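5.3 Recording towel-flattening episodes

This section covers a single recording run with the Bravulora policy set. Complete the camera calibration in 5.2 first. The steps are the same at the Donalville and Cotel stations unless marked.

1. Smooth the felt by hand and clear the table of everything except the towel.

2. Start the recorder and load the Fikre task file. The status line must read READY before you continue.

3. Send the arm to its home pose. Keep clear of the table until the motion ends.

4. Pick up the towel by one corner, hold it above the middle of the table and let it drop. Do not arrange the folds – the starting state should be left to chance.

5. Check that the whole towel lies on the felt. If any part hangs over an edge, repeat step 4.

6. Press Record. The arm moves to the pre-grasp pose with the fingers open, next to the towel.

7. Let the policy run until it stops or reaches the limit of 28 grasps.

8. Enter the result as flat, partial or failed. Use "partial" when at least one fold is left but all four corners can be seen.

9. Repeat from step 3. Save the batch after the last episode of the session.

CAUTION: Do not reach under the wrist while Record is active. Pausing the policy does not remove power from the arm. Use the stop button.

CAUTION: The fingertips must not press into the felt. If the felt drags during a grasp, stop the run and raise the table height value by one step.

NOTE: A full training set is 1,000 episodes. The set used for the reference result had 1,037 before filtering and about 800 after it. Most of the rejected episodes had a missing depth stream – check the stream light before each batch.

NOTE: At Cotel, the recorder does not save on exit. Save by hand before closing the window.

NOTE: Change to a different towel between batches, never within one. Enter the new towel code in the batch header.

Figure 5-4. Open gripper at the edge of a crumpled towel. 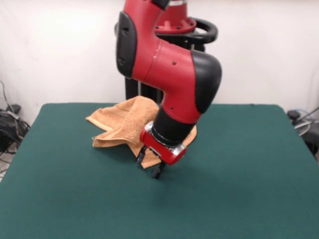
Page last changed: Wednesday, 14:20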